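Snack drawer thread! I have been wanting to do this one since June and I'm finally in the mood, so get comfortable.

1/ The problem in our kitchen is bags. Boxes I can handle, jars I can handle, but bags slump. They slide behind each other, they fold over in the dark, and then you find a thing of trail mix from who knows when stuck to the back of the drawer.

2/ So the new rule (I love it so much) is that anything in a floppy bag lives in a white bin. Plain plastic, rounded corners, no lid. I got 2 of them at Ruppert, the little housewares place by the ferry on Rarkholm, and I went back and forth in that aisle for way too long.

3/ Why no lid? I've tried lids. Lids are great for flour. For snacks a lid is one more thing to put down somewhere, and in this house it never gets put back on!

4/ First step is always the table. I clear it completely and bring the bin over and load it there, where I can see what I'm doing. Trying to sort a drawer while bent over the drawer is how I hurt my back last winter.

5/ And start with ONE bag. I know that sounds silly. Put your tallest bag in first and see how it sits, before you commit the bin to a shelf.

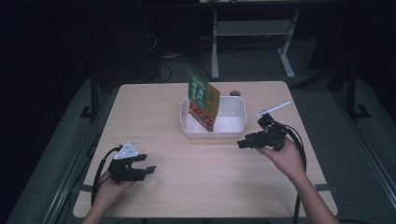 Photo: Skarnosari Kitchen Diary

6/ See how far it pokes up past the rim? A tall bag on its own wants to lean. Look how much bin is left over on the right side, too – that's all usable space. I was so happy when I saw that.

7/ My fix for the leaning is to put the short stuff in next to it. Little pouches, fruit snacks, the half bag of pretzels with a clip on it. Once the bin is fairly full everything props up everything else and you can flip through the bags like records. So satisfying.

8/ Tops facing up, fronts facing you. If a bag has a picture of the food on it, put the picture side forward. Kids who can't read yet will find their own snack and you get to keep drinking your coffee.

9/ Someone always asks about measuring. Yes, please measure! Measure the shelf and the height of your tallest bag, standing up. Our low shelf was too short by a hair and I had to move the whole row up one set of pegs, with all the cans on it. I was not singing while I did that.

10/ Opened bags go on the left, unopened on the right. When the left side gets crowded we have a "finish it" night, where dinner is soup and the side dish is whatever is in the bin. The last one was crackers, dried mango and a handful of corn nuts, and I'd do it again tomorrow.

11/ Cleaning is the other reason I went with smooth plastic. Baskets are so pretty but crumbs get down in the weave and live there. With these I tip the crumbs in the trash, wipe with a soapy cloth, let it dry upside down on the rack, done.

12/ Labels: I use the Zerkon tape, black on clear, low on the front where your hand doesn't rub it. You can skip labels if it's just you. I did not skip labels. I may have labeled the shelf too.

13/ The last drawer post got 189 replies and I read every one of them (you people have strong feelings about chip clips!). Lots of you wanted to know if this works in a deep cabinet. It does – use the bin like a drawer and pull the whole thing out toward you.

14/ Next up is the tea shelf, which is a disaster, and I can't wait. Send me your snack bins in the meantime, messy ones very welcome.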